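Frequently Asked Questions: Machines and Everyday Chores

Last reviewed November 20, 2021

The Skukatik Center for Applied Automation receives many inquiries from households, small manufacturers and care providers who want to know whether a machine can take over a particular task. The answers on this page reflect our own test program and are updated each March.

Can a robot do housework yet?

In part. Robot vacuums and mowers perform one job well under conditions they can handle. A general machine that clears a table, folds the laundry and puts away the dishes is not available for purchase in any form we would recommend. Arms that pick up and move objects do exist, and they are improving, but they remain slow and need supervision.

What makes picking things up so difficult?

Most people reach for a cup without thinking about it. A machine must first establish where the cup is, which way it faces, what stands in front of it and how hard it may be squeezed. Poor light and overlapping shapes make each of these questions harder. Objects seen at close range between the fingers of a gripper often run together into a single dark mass.
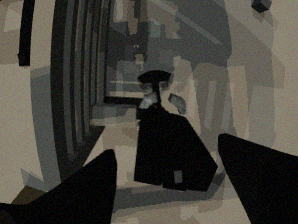

A person in the same position would move a lamp, lean over or feel for the edge. Machines can be programmed to do similar things, although each added step takes time and introduces another point at which the task may fail. Our evaluators record a failure whenever the wrong item is moved, even if nothing is damaged.

How does the Center test these tasks?

Every task is run in simulation before any equipment is installed. The current household series, known as Lagman, consists of 43 tasks, and each is attempted 300 times with small changes in lighting and in the position of objects. Tasks that meet the threshold move on to the Vasia workshop, where the same work is carried out on real benches.

Are simulated results reliable?

They are useful for ruling things out. A task that fails in simulation rarely succeeds on the bench. The reverse cannot be assumed — friction, worn parts and soft packaging are all difficult to model. For this reason we do not publish a simulated score without stating that it is simulated.

Which chores are closest to being practical?

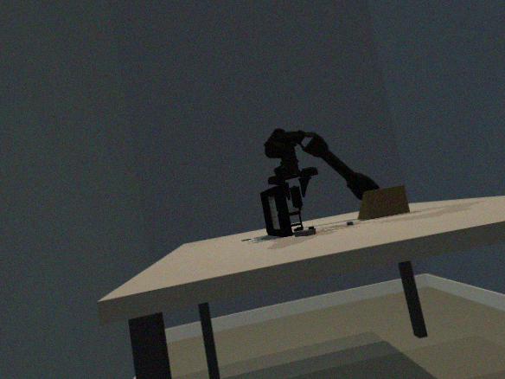

Tabletop work with a fixed arm is the most advanced area we follow. The arm does not have to travel, the surface is level and the reach is known in advance. Large, plain shapes are generally the easier targets. The brown, box-like object toward the back of the table offers a gripper a broad side and clear edges, while the tiny dark item lying near its corner is the kind of thing that is easily missed or pushed aside. Sorting, stacking and moving items from one tray to another all belong to this group.

Which chores should not be expected soon?

Folding clothes, making beds, cleaning bathrooms and preparing fresh food. Cloth and liquids change shape while they are being handled, and wet rooms create additional safety concerns.

Is the situation different on a shop floor?

Yes. A shop can arrange its work to suit the machine. Grorel, a parts packer that participated in our last review, placed its trays in fixed positions and reported an average of 226 completed transfers per shift from one arm. The same arm, given mixed bins, required an operator nearby at all times.

How much supervision should a buyer plan for?

During the first weeks, one trained person should be present whenever the arm is in operation. In the last review, we logged roughly 735 hours of supervised running before any participant was cleared to leave a machine unattended, and then only behind a guard.

May I submit a chore for testing?

Yes. Please describe the task, the objects involved and the space available. Submissions are considered before each annual update, and applicants are notified in writing whether the task has been accepted.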